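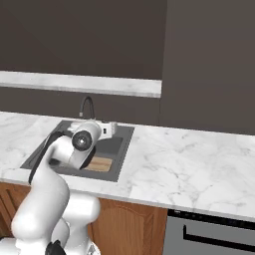
Borkutwood, December

The signal box is finally on the layout! I've been picking at the Clarken kit since the clocks changed, and last night at 11:30 I glued down the final roof ridge and just sat there grinning at it.

It's 92 parts, most of them laser-cut card, and the window bars are so fine that I broke 2 before I learned to leave them on the sheet until the paint was dry. Dirk Kramer lent me his little brass square and what a difference - every corner came out true. For the walls I used a cream base with a thin brown wash, then dabbed most of it off with a bit of old T-shirt.

Next up is the lever frame for the inside (yes, you can see it through the glass, if you crouch). Griet Schouten thinks I should light it too, with one warm LED and a 330 ohm resistor. I've got the resistor already, so I suppose that's decided. Now to find where I put the stairs.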